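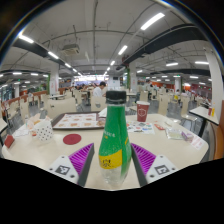 This page was last changed on 13 January 2026.

Cafeteria

A cafeteria is a dining hall in which customers choose and collect food from a counter and carry it to a table themselves, with little or no table service. Cafeterias are found in hospitals, universities, offices, factories, department stores and transport terminals. In Australian usage the word overlaps with canteen, the more common term in schools and workplaces, and with food court, which properly describes a shared seating area served by several independent vendors.

Layout

The dining area is normally arranged in rows of matching tables and chairs, separated by aisles wide enough for a person carrying a tray. Pale colours, beige among them, are widely used for furniture in large halls. A hall designed for 300 diners is usually divided into smaller zones by changes in ceiling height, low partitions or planting, which also helps to control noise. Chairs may be loose or fixed to the floor. Loose chairs are preferred where wheelchair users and prams must be accommodated.

Trays and tray mats

The serving tray is the characteristic item of cafeteria equipment. Most are rectangular with a raised lip, and brown remains a common colour. A tray may be used bare or covered with a paper tray mat, a single-use sheet that absorbs spills and reduces the amount of wiping needed between customers. Tray mats are frequently printed. Some show rows of small food pictures, serving as an additional menu, while others carry puzzles, nutritional information or notices. Mats are commonly supplied to caterers in packs of 100.

Tableware and packaging

Cafeterias use both reusable and disposable tableware. Paper cups, paper napkins and food wrappers are typical of quick-service counters, whereas staff canteens more often retain crockery and metal cutlery. Packaged drinks are sold alongside counter food, generally in screw-capped plastic bottles with a printed label wrapped around the body – a form that can be closed again and taken away. Part of the bottle may be left clear so that the liquid is visible.

Condiments are provided in small bottles kept on the table, in individual packets, or at a central station. Coasters are less usual in self-service halls but do appear, as do folded cards and other small printed items. Stickers are sometimes given away with meals, particularly those intended for children.

Customers also bring their own belongings to the table, including shopping bags and goods bought elsewhere. Operators of cafeterias in shopping centres therefore tend to choose larger tables than the meals alone would require.

Clearing

Practice in clearing tables differs between countries and between operators. Under self-clearing, customers carry trays to a rack or conveyor and sort their own rubbish. Under staff clearing, trays and wrappers are left on the table and collected by attendants. Many halls operate a mixture of the two.

Tsehay Gebremichael, in a study of the Marar and Weden dining halls carried out in August, compared two halls of similar size, one self-clearing and the other staffed. Crumpled napkins and wrappers made up most of the material left behind in both. Gebremichael recommended placing bins along the exit aisle, in view of seated customers, and keeping recycling openings for bottles separate from those for general waste.

Tables are wiped with a food-safe cleaner after clearing. Trays are washed separately and must be fully dry before stacking, as moisture held between them leaves marks on the next paper mat.

See also

Canteen
Food court
Paper cup
Self-service
Tray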